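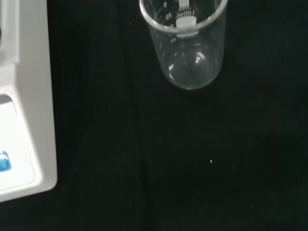 4. Planning the equipment budget

4.1 What was counted as equipment

The cost of automating a weighing bench is usually given as the price of the arm. In our plan the arm was one line among many, and it wasn't the line that caused the most discussion. We wanted a budget that a small teaching laboratory could copy, so every item the robot has to touch, read or stand next to was entered separately, including glassware and the cloth on the bench.

Items were sorted into two groups. The first holds things bought once and expected to last the whole project: the arm, its mount, the wrist camera, the control computer and the scale. The second holds things that wear out or break, such as beakers, weighing trays, gripper pads and cloth. Laboratories tend to plan well for the first group and pay for the second out of whatever is left in November, when the year's accounts are closed. We gave the second group its own line from the start.

Quotations for the arm and mount were requested from Cleler and Radonjić. The two offers differed mainly in what was left out. Cleler priced the mount, cabling and one training day separately; Radonjić included the mount but charged for software updates after the first year. Once these were added back, the totals were close enough that delivery time decided the matter, and the order went to Radonjić.

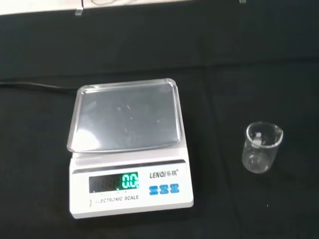 Inês Antunes
Research Engineer, Bench Automation, Trovlow

Figure 3. Weighing station with electronic scale, clear weighing tray and glass beaker on black cloth. The display reads 0.0.

4.2 The weighing station

A limit of 1000 euros was set for everything on the bench apart from the arm, camera and computer. This forced a choice over the scale. A laboratory balance with a data port would have taken most of the sum by itself. A simple electronic scale with a lit display, as in Figure 3, left room for spare parts, but its reading has to be taken by camera. We entered the time needed to set up display reading as a cost, at 40 hours of staff time. Readers comparing the two routes should do the same, or the cheaper scale will look cheaper than it is.

Resolution matters as well. With one decimal place on the display, the station suits teaching exercises and coarse dispensing. It doesn't suit analytical work, and a group that expects to need finer readings within the life of the arm should buy the better balance first and put off something else.

Beakers and trays were budgeted as consumables. Clear glass on a dark surface is a hard object to grip reliably, and we assumed breakages would be most frequent in the early weeks. The order was for 50 beakers of one size and make. Mixing sizes would have saved a little on unit price, but each new shape means another round of grip settings. The clear trays were ordered from the same supplier, Clarnon, to save on delivery.

Black cloth was chosen over a fitted bench mat. It is cheap to replace and cuts down glare from the bench. It also creases, and the plan allows for changing it each month.

4.3 Reserve and replacement

A reserve of 5 per cent was held back from the full budget. Azra Berisha, who reviewed the plan, argued for more, on the grounds that customs charges on small parts are hard to predict. We kept the figure and agreed that gripper pads could be bought from the consumables line if the reserve ran out.

Replacement dates were set for the scale and the wrist camera only. The arm is covered by a service contract, and its costs are given in Section 5 along with staff time.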